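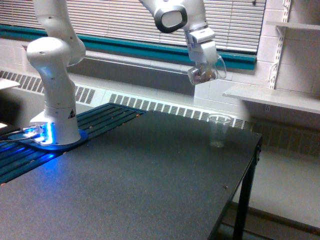

Pouring was the task on show when I visited the Hollmont open day on 5 July 2018. An operator steers the robot by remote control, and the movements are saved so that the arm can be taught from them. The cup in the gripper goes right over on its side above a second cup on the table. Doing that without knocking anything takes a light hand on the controls.

Our guide said the room had saved 155 pours since May, each one steered by a person. Bad ones are kept too, but marked as such.

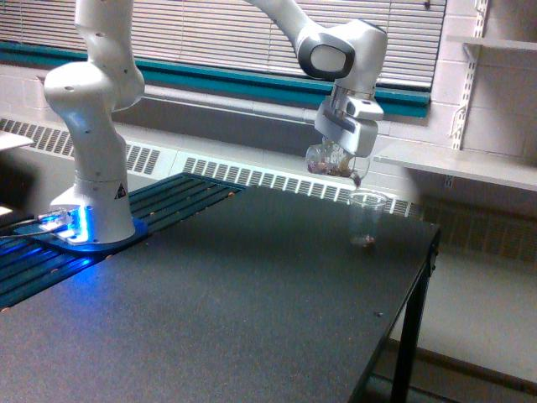

Changing the cup

The operators swap what is poured and what it is poured from. The weight shifts differently each time, and the angle has to change with it.
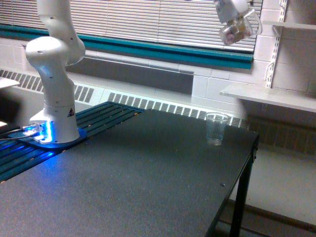 A full cup in the gripper, an empty one on the table.

Visitors could try the controls for 3 minutes each. I found height hard to judge and stopped well short of the cup. The pitcher is harder again, as the handle sticks out to one side.
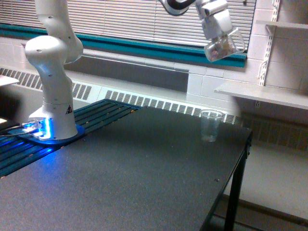 Getting there

Hollmont is on the Olley road, past the Rafferty depot. Parking is free but there are only 24 spaces.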